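Progress report, second reporting period
Project: Wukholm fleet workshop, battery drain and starting faults
Submitted to: Citivgate Mobility Fund

1. Status

Work is on plan. The test group stands at 200 vehicles, all vans and small cars on the Movix shared fleet. Data loggers are fitted to every vehicle in the group. The last 20 were done in October after the supplier replaced a batch with faulty fuse taps.

2. Work completed

Each logger records battery voltage at rest, current draw with the ignition off, and voltage during cranking. The loggers have returned 1,273 usable overnight records. Records with a gap of more than one hour were dropped, as were those from vehicles left with a door open.

Three causes of overnight drain have been confirmed on the bench:

Glove box lamp switch sticking in the closed position. Found mostly on the older vans. The switch is cheap and takes a few minutes to change.

Tracking unit failing to enter sleep mode. The unit keeps searching for a signal when the vehicle is parked underground. A settings change has been applied to part of the group and is being watched.

Alternator diode leakage. Less common, but these vehicles account for most of the roadside calls. The workshop now checks for it at every service – a clamp meter reading on the main lead, taken with the engine off and the doors locked.

Worn batteries were treated as a separate matter. A weak battery hides the source of the drain, so any unit that failed the load test was replaced before logging began.

3. Problems and delays

The connector kits from Avotiņš arrived late and two cartons had the wrong pin size. They have been exchanged. The delay pushed the cold-weather cranking tests into the next period, where they will overlap with the starter motor inspections. We do not expect this to change the end date.

Fault codes on the vans are stored without a time stamp. Matching a code to a voltage dip has to be done by hand and is slow. We have asked the vehicle maker for a software update but have no reply yet.

4. Budget

Spending is within the approved amount. We request permission to move 4,000 from travel to parts, to cover spare batteries and a second load tester. The total stays the same.

5. Next period

Cranking tests at low temperature. Review of the tracking unit settings across the full group. A draft of the workshop checklist, with cable routing and ground point checks added – both were missing from the first version.

The raw voltage files can be sent on request.
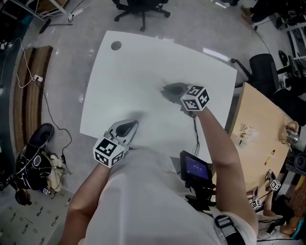

Fig. 1. Hand-held grippers with marker cubes at a white table.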